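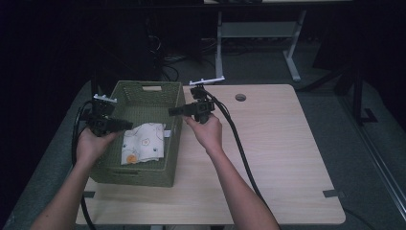
*Figure 1. Head view, cloth-and-basket task, with both hand-held grippers at the basket.*

# Skamia Bimanual Cloth Set: Data Card

Version date: 29 Mar 2018

## Summary

The Skamia set contains 900 recorded episodes of two-handed cloth handling. It was prepared to train and test control policies for a pair of parallel grippers, and to support work on grasp detection in soft goods. Recordings are made by a person holding one gripper in each hand. The release is maintained by the Surkex software group and is read through the Fluron toolkit.

## Contents

| Split | Episodes |
|---|---|
| Training | 723 |
| Validation | 62 |
| Test | 115 |

Each episode holds the following streams:

- `head`: color video from the head view
- `grip_l`, `grip_r`: finger opening for the left and right gripper
- `pose_l`, `pose_r`: position and orientation of each gripper in the table coordinate system
- `events`: hand-marked times for contact, grasp and release

All streams share one clock. Pose values are stored in meters and unit quaternions, with the scalar part first.

## Tasks

The set covers 2 tasks. In the first, a folded cloth is placed in an open basket. In the second, the cloth is taken out and laid on the table. Figure 1 is from an episode with an olive-green woven basket and a white cloth with a small flower print. The task name is stored in `meta.json` under `task`.

## Loading

```
fluron fetch skamia
fluron check skamia --split test
fluron play skamia --episode 0
```

The `check` command compares file sums and reports any gap in the pose streams. Episodes with gaps are kept and carry the flag `pose_gap`.

## Processing

Pose streams were smoothed with the Rodrigues filter module, which works on rotation vectors and converts the result back to quaternions. Unsmoothed values are available under `raw/`. Users who train velocity controllers should begin with the raw values, as smoothing delays sharp changes in direction.

## Known Limits

- Cloth shape is not labeled. Only contact, grasp and release times are given.
- The basket rim can hide the fingertips in the head view. Event times in these episodes rely on finger opening.
- In episodes recorded before February, left and right event labels were exchanged. The loader corrects this; direct readers of `events` must apply the correction themselves.

## Changes

- Added `pose_gap` to episode metadata.
- Moved unsmoothed poses to `raw/`.
- Removed the unused `force` field.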